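Jan 6, 2021

Carried on with section 9 of the Monum cell handbook, the part on handling packaged goods with two arms on one table. Section 8 (cable dress) went back to Jeslow with redlines and I don't expect it before the end of the week.

Main decision of the morning: the draft now separates "approach" from "contact." Approach ends when the first finger is within 2 cm of the item. From there the speed cap applies, and it applies to soft packets and rigid boxes alike. The old October text had a table of caps by package type. Operators had to look up a row before each pick, and the log shows they stopped looking. One cap is slower on boxes. I accept that.

Rules as they stand tonight:
9.1 Only one arm over the item row at a time. The other parks clear of all items.
9.2 Fingers open before any travel move with an empty gripper.
9.3 Grip force on printed cartons set at the low preset, raised only after a logged slip.
9.4 Wrist views and head view stored under the same run number.

Filed under run 912:

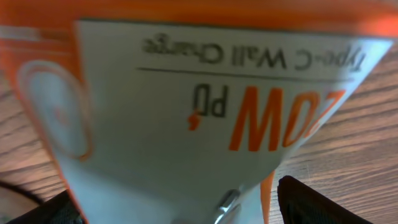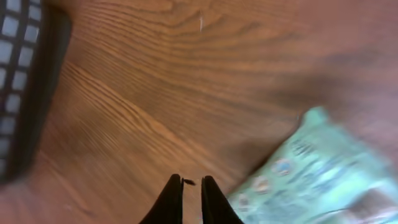
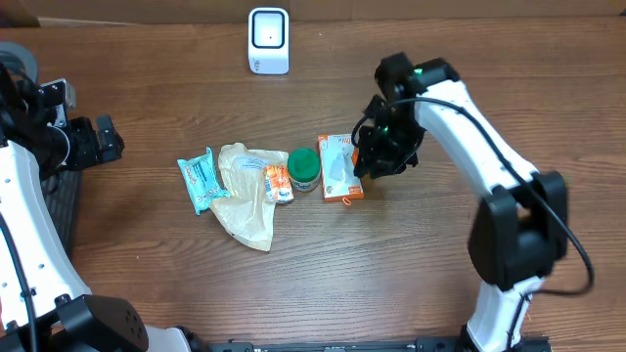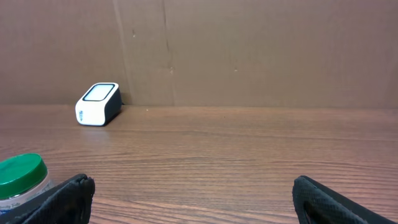
9.4 still needs wording for clock offset between the views. Left a blank. The run index is at 2552 and the older entries don't carry an offset field at all, so whatever I write can't be applied backward without a script.

Sent 9.1 through 9.4 to the Prenix list before lunch. Hrynyshyn replied that 9.1 is too strict as written, that a handover between arms would break it every time, and that a rule with a routine exception ought to have the exception in its text. Asked also whether "parks" means motors holding or brakes on, as the two fail differently on a power drop.

Both points are fair. Added 9.1a for handovers: second arm may enter after the first has stopped, same speed cap. For "parks" I put motors holding, with brakes required if the pause runs past the idle timer. Need to check the timer default on the left controller. Redlines for 9.3 tomorrow, then the glossary.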